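Chapter 4
The Lined Zipper Pouch

In this chapter: choosing canvas, setting a zipper between two layers, adding a wrist strap, checking your work on a flat surface

I made my first zipper pouch on a Friday night with a pizza going cold next to the machine, and I sewed it shut. Completely shut! I had put the zipper in closed, stitched all the way around the outside, and then stood there with a neat little canvas pillow and no way to turn it right side out. If you do the same thing in the next few days, welcome. Unpick one short side, open the zipper halfway, and carry on.

Since then I've made around 400 of them, mostly for the evening classes in Tarnorthorpe, and I still think a pouch is the best second project there is (after the tote bag in Chapter 3, which has no moving parts to speak of). It's small enough to finish in one sitting. It uses up the odd corners of canvas you couldn't bear to throw away. And it makes you think about the inside and the outside of a thing at the same time, a skill you'll want when we get to jacket pockets in Chapter 9.

We're going to work in plain, undyed cotton canvas with a lining in a warmer shade. I like the pale stuff for learning. Creases show, puckers show, and you can see at a glance whether the opening sits wide or fights you. A soft pouch like this will always have some wrinkle in the front panel, so please don't iron yours to death trying to get it as flat as cardboard. What you want is a bag that rests on its base with its mouth open and a strap that comes off one end, close to where the zipper finishes. 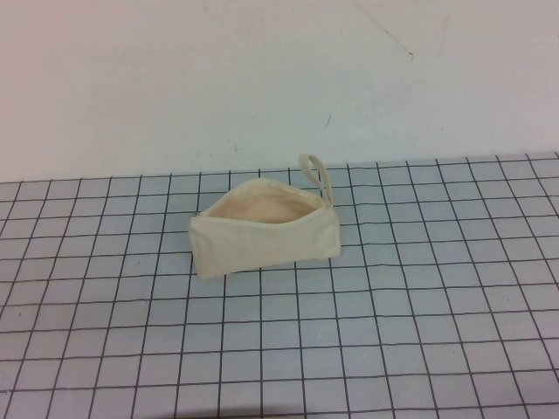 Meifang Lü: I teach the strap first, before anybody touches the zipper. It's a long thin tube, it's boring, and if you leave it to the end people pin it on crooked just to be done. Make it while you're fresh and put it in a drawer.

I go back and forth on that. My own order is lining, zipper, strap, sides, and it's the order I've used in the steps that start on the next page, but if you know you're the type who rushes the last bit, do it Meifang's way and skip ahead to Step 7. The pouch won't know the difference.

Now, your table. I know, you want to get to the sewing, and so did I. But more pouches go wrong on the table than under the needle. You need a flat place big enough to lay out both outer panels and both lining panels side by side, each one cut 200 mm long, with room left over for the zipper. If your surface has straight lines on it, all the better! Line up the bottom edge of a panel with one of them and you'll spot a slanting cut right away. Just be sure the lines really are straight and square to each other (old tiled counters can wander), and lay a ruler across a few before you trust them.

Then wipe it down. Pale canvas picks up everything. Run your palm over the whole surface, including the middle, where you think you've already looked. Crumbs, pencil dust, snipped thread ends, they all find their way into a seam, and a dark one caught between the lining and the outside is there for good. 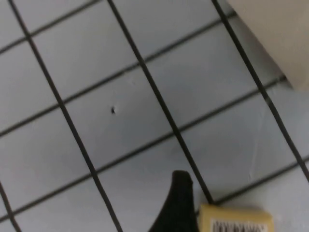
Figure 4.2 Pale blue squares with dark lines between them. Look for the small dark speck.

Before you cut anything, try this. Find a pouch you already own, a pencil case or a makeup bag will do, and unzip it all the way. Put a finger at each end of the zipper and feel what happens to the fabric there. Is the end squared off, or tucked and rounded? Where does the lining stop? Make a quick sketch of both ends with a note on each, and keep it beside you for Step 1.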